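Wanted: people who drink out of mugs (so, most of you)

Hi all! I'm Catrin Owen and I look after the tableware side of things at Foulkes in Stirkmont. I'm looking for people to come in and spend part of a morning or afternoon with us setting out mugs and coasters, and then telling me why you did it that way. If you've ever moved somebody else's cup onto a coaster when they weren't looking, I really want to hear from you.

We're putting together a small set for the fall, working name Plitum, which is a tray, some mugs and coasters that don't all match. I like it that way. My colleague Simin Parsa would prefer everything matched, and we have gone back and forth on this for months. So we're asking other people, and I've promised to go along with whatever you all tell us.

What you'd be doing: you get a tray of mugs and a bunch of coasters, and you set the counter the way you would at home for friends coming over. Which mug goes on which coaster, how close together, which way the handles point, whether the tray stays out or gets put away. Then we chat for a while, you have a drink (tea, coffee, or hot chocolate if Elin has remembered to buy it), and you put it all back on the tray. There's no right way to do it. One person in our first round lined up every handle like parked cars and another used a single coaster for a stack of cups, and I wrote both down.

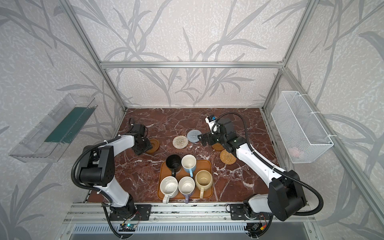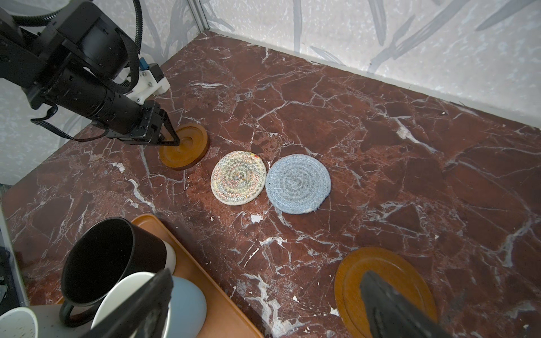
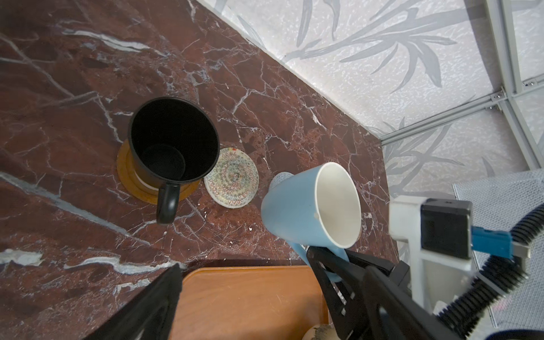
The black mug, the round wooden coasters and the red-brown marble, in different stages of being laid out.

I'm especially curious about the coaster with the colored zigzags, because people either grab it first or leave it till the very end. And does a light blue mug belong on a blue-gray coaster, or is that too much? Simin says yes, it belongs. I'm staying out of it.

Who can take part: anyone 18 or over who can get to us and is fine handling mugs and cups. You don't need to know a thing about design. I'd love a mix – people who live alone, people with a full house, people who own one good mug and guard it. If you've worked in a café or waited tables, please say so when you write, as I'm keeping a few spots for you. If you already came to the first round, I'm sorry but you'll have to sit this one out.

The practical stuff: each visit is 90 minutes and we pay $53, handed over before you leave. We're at 282 Bestex Street, second floor, and there's an elevator. Parking is behind the building, and the 430 bus stops across the road. The counter is standing height, but tell me if you'd like to sit and we'll set you up at a lower table. We take notes while you work, and your name doesn't go on them.

To sign up, send a note to Elin Gwilliam at the front desk or call and ask for extension 177. Tell us your first name, a couple of times that suit you, and what you drink first thing in the morning. Please get in touch by May 8, 2026. Visits run through the early summer, and anyone who takes part is welcome back in October to see the finished set.

Bring a friend if you like, but you'll be setting out your mugs separately!

Catrin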